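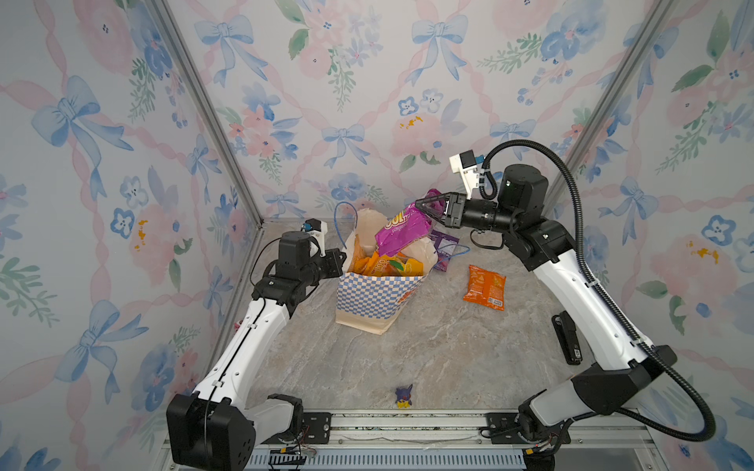 I have changed my mind about wallpaper again. Regular readers will remember that back in January I was all for painting the box room plain white and being done with it, and Javiera Zúñiga (my sister-in-law, and the only person I trust on curtains) said I'd be bored by Easter. Well, she was right. What I want now is roses. Big soft pink ones, with peonies, and blue pansy sorts of flowers, and pale pink ribbons wandering diagonally up the wall between light blue bows. Bows! I was a grown woman with a grey sofa and opinions about skirting boards, and now I'm after bows. I love the little splashes of mustard yellow in it too, they stop it all going a bit christening card. And it goes round three walls with no let-up, which is what I'd do, none of this one feature wall business.

The floor is the other thing. I'd had it in my head that a flowery paper wanted bare boards or a cream carpet, but a grey marble pattern underneath looks really smart, and it happens to be near enough what we've got in the box room already under the rug. So that's one job crossed off before I've started, and I can put the money towards paste.

Now, the practical bit. I measured up on Saturday with the tape that sticks at 103 centimetres, so everything above that was done in two goes with a pencil mark in the middle. The chimney breast wall is 248 across, the window wall is a nuisance, and the wall with the door has that odd sloping corner where the stairs come up. Ribbons on a slope are going to be a trial. With a plain paper you can fudge it, but if a bow doesn't meet its other half you'll see it every time you go in for the ironing board.

I went to Figueroa in town for samples and came out with two, plus a roll of lining paper I hadn't meant to buy. One is called Liltley and is nearly right, though the blue is colder than I'd like. The other is Climham, lovely colours but the flowers are tiny, and from the doorway it just looked like a rash. Trinidad at the counter thinks she can get something bigger in, around 15 working days, so I've said yes please and left my number.

Meanwhile the room has to be emptied, and that is where I've got stuck. It has been the place for shopping bags for years. You know how it goes, you bring the shopping in, put most of it away, and the last bag goes upstairs "for now". I tipped one out yesterday and found birthday candles, a torch, three odd gloves and a packet of crisps well past its best. The torch works!

Baltasar says he'll do the ceiling if I do the stripping. I have accepted this in writing. I'll put the samples up with a bit of tape and look at them at breakfast time and again with the lamp on – the room faces north and does funny things to pink.

If anyone has papered round a sloping corner with a big repeat, please leave me a comment, and tell me which end you started from.

Print this post | E-mail this to a friend

Blog > Round the House > Box Room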